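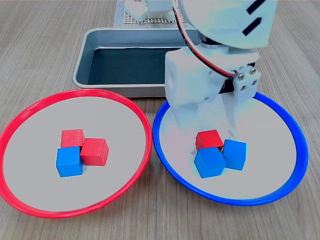 red plate, blue plate, wooden cubes

Skokenik
My kid's rainy day sorting setup. Red cubes go on the red plate, blue on the blue. Still mixed, as you can tell! Got the plates at a yard sale in Lyons.

Lerura87
Cute! I'd lose the colored rims though. Mine matched the rim and never really looked at the cubes.

Skokenik
Hmm, I like the rims (he's two, he needs the hint).

Fluto
With Lerura on this one. Plain bowls worked better for us. Also, do you have more cubes? We own a tub of 300 and I find them in my shoes.

Skokenik
lol no, a handful at a time is plenty here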